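Counting the people who stopped looking

An interview with Mercy Nzioka

Mercy Nzioka has worked with employment figures for 20 years, first in Nairobi and now in Cusbridge, where she runs a small research office on local labour markets. Her new report follows people who lost their jobs when the packing works at Clotstead closed, and who after some months were no longer counted as unemployed. I met her in September, in the office, and we spoke for most of an afternoon. I have put some of her answers in a different order so that they are easier to follow.

I began with the question that many readers sent us after our last article: if the number of unemployed people goes down, why is it not always good news?

"Because there are two doors out of unemployment," she said. "One door goes to a job. The other door goes to your house. In the monthly figure you see only that the person left the room."

To be counted as unemployed, she explained, a person must be without work, be available for work, and have done something in the last four weeks to find it. A person who would take a job tomorrow but has not sent an application in that period goes into another group, together with students and retired people. In Clotstead this second group grew quickly after the closure. Her office spoke with 435 former workers of the plant and of the two suppliers that depended on it.

I asked how she found them, as people who are not looking for work are also not on any list.

"It was slow. My colleague Guadalupe Zamudio did most of it. The union had old addresses and some were good. After that, one person gives you the phone number of another person. Guadalupe called in the evening, because in the day many of them did not answer. They thought it was the bank."

The interviews were long, and the workers were asked the same questions three times, with 6 months between each round. Nzioka says the second round taught her the most. In the first, nearly everybody said that they were looking. In the second, a large part of the same people gave the same answer, but when they were asked what they had done in the last four weeks they could not name anything.

"They were not lying. In their own mind they were looking. If you hear of something at the petrol station, you would go and ask. For the survey that is not a search. For the person, it is."

One of the people who agreed to be named in the report is Gilberto Marulanda. He worked on the loading side at Clotstead and was 58 when the plant closed. I spoke with him by telephone. He told me that he wrote applications for the whole first winter, and that he kept a copy of each one in a folder.

"At the beginning I got letters back, very polite," he said. "Then I did not get letters. I did not decide to stop. One week I had a bad back, the next week my daughter needed me for the children, and then it was spring."

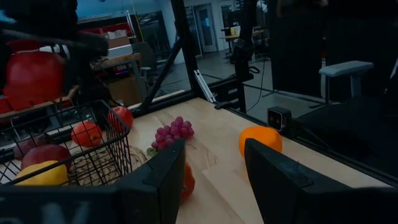
His daughter returned to full hours at her own job because he was at home with the children. Nzioka mentions this case often when she speaks to councils. In the figures the household looks like one worker and one inactive man, but his inactivity, as she puts it, is holding up somebody else's job. She would like the local surveys to ask about care in more detail, and to ask men as well. In the form used at Cusbridge until last year, the question about care came after a filter which most men never passed.

We spoke also about distance. The nearest town with a similar kind of work is Cilldale, and the first bus arrives there after the morning shift has begun. Rocío Cabrera, who advises job seekers at the Clotstead employment centre, had told me before that she stopped printing the Cilldale vacancies for people without a car. Nzioka understands the decision but she does not agree with it.

"When you do not show the vacancy, nobody complains about the bus. I would print it and write the bus time beside it, and send a copy to the transport office."

Is the problem then mainly one of transport, or of age, or of skills? She did not want to choose. In her data the younger workers moved away early and the answer for them was simple. For workers over fifty, health was named most often, but she is careful with this. Some people were already in pain while they worked and carried on. She thinks that having no job made the pain into a reason.

The report proposes that local offices publish a wider rate beside the official one, which would include anyone who wants a job and could start within two weeks. Yurani Ayala, an economist at the Huaranga centre, has criticised the idea in a written reply. Her argument is that wanting a job is easy to say and hard to measure, and that a wider rate will rise and fall with the mood of the people answering.

"Yurani is right that it moves more," said Nzioka. "I have told her so. But I do not ask them to throw away the narrow rate. Put them on the same page. When the distance between the two is growing, go and find out why."

The council in Cusbridge will discuss the proposal on 10/10/22. Nzioka has been given ten minutes to speak and she plans to bring one chart. A fourth round of interviews is not yet paid for. Gilberto Marulanda told me he would answer the questions again if they call him, but please not at dinner time.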